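Tindora Residents' Group calls on council to publish childcare fees review

The Tindora Residents' Group has called on Parry District Council to publish its review of nursery fees before the budget vote in May.

The review was finished in the winter but has not been released. Councillors are being asked to approve a fee rise of 30 pounds a month without seeing it.
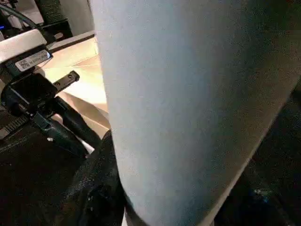
The rise would affect 670 families across the district. More than 200 residents have signed a petition asking for the vote to be put back until the figures are public.

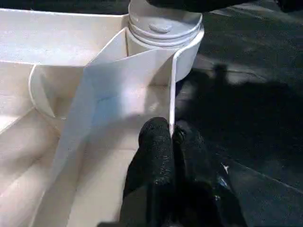 White tray with upright divider

The group says the council should also explain why its contract with Irkance, which runs 2 of the district's nurseries, was renewed without a debate.

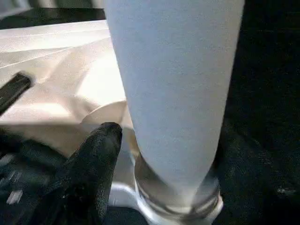

"Parents are being asked to pay more and they have a right to know what the money is for," the group said. "The council has the report and should put it on its website."

A public meeting will be held at Jistus Hall on Saturday at 10.30am. All ward councillors have been invited.

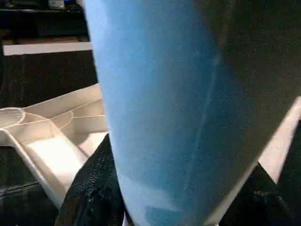
Copies of the petition can be signed at the door. Entry is free and children are welcome.

ENDS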